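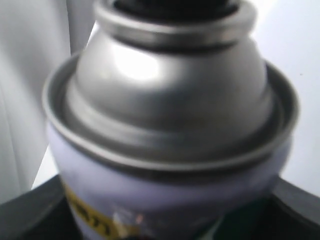

rimshot_dee
ok but is there an actual rule on robots handling pressurized cans or is it just what each shop decides? asking because our safety guy says one thing and the integrator (Busero) says the opposite

palletmonk
Bit of both. You do a risk assessment for the whole cell, part included. People assess the arm and forget the part. A can full of propellant is part of the hazard, has to be in there, written down.

rimshot_dee
it's in there. one line. "aerosols, handle with care" lol

palletmonk
then it's not in there

k_torvey
We run aerosols on a Barta cell, been doing it since December. House rules, copy what you want:
no gripping on the dome or the neck. Body only.
force limit set in the safety controller, not in the program where anyone on nights can bump it
dented or leaking can = stop, person takes it out, not the robot
max 18 cans inside the fence at a time
gas detector tied to the stop circuit

oldgantry
Don't agree on body only. Bodies are thin, the seam is the stiff bit. We grip just under the top rim with soft pads, 3,000 cycles on the test line and not one crushed. Squeeze mid body and you're pushing on the weakest part of the thing.

k_torvey
and if your pads slip up you're on the valve. No thanks. Wide pads, low force, mid body. Works fine for us

oldgantry
Pads don't slip if you change them. We swap every 2,000 picks, it's on the maintenence sheet.

palletmonk
You can both be right, depends on the can. Steel or aluminum, full or empty, diameter. Ask the can supplier for a side load number and put that in the file. Don't guess it from a YouTube video

rimshot_dee
ours are mixed. that's half the problem. customer sends whatever

palletmonk
Then set it for the weakest can you accept and refuse the rest. Write down which ones you accept.

fennel9
maybe dumb but does a cobot get you out of all this? Pernov rep told us no fence needed

k_torvey
No. The arm being gentle does nothing for a punctured can. Assess it with the tool and the part. Rep is selling you an arm

oldgantry
^ this one we agree on

fennel9
ugh. ok. We only do 200 a shift, figured low volume might count for somthing

palletmonk
Less exposure, sure, goes in the assessment. Same hazard though. Also look at what happens on power loss, does the gripper hold or drop. And where it drops.

rimshot_dee
ours opens on power loss. Busero says thats normal

k_torvey
normal for cardboard maybe. I'd want spring closed for cans, or a tray under the whole path. Get them to put their reasoning in writing, see how fast it changes

oldgantry
Spring closed, yes, but then you need a way to release by hand without somebody prying at it with a screwdriver. Seen that. Sketness do one with a release lever, costs more.

rimshot_dee
will ask. safety guy wants the body only rule so going with that til we get the side load numbers. back on at 6 if anyone has a template for the accepted can list

k_torvey
will dm you mine, it's ugly but it passed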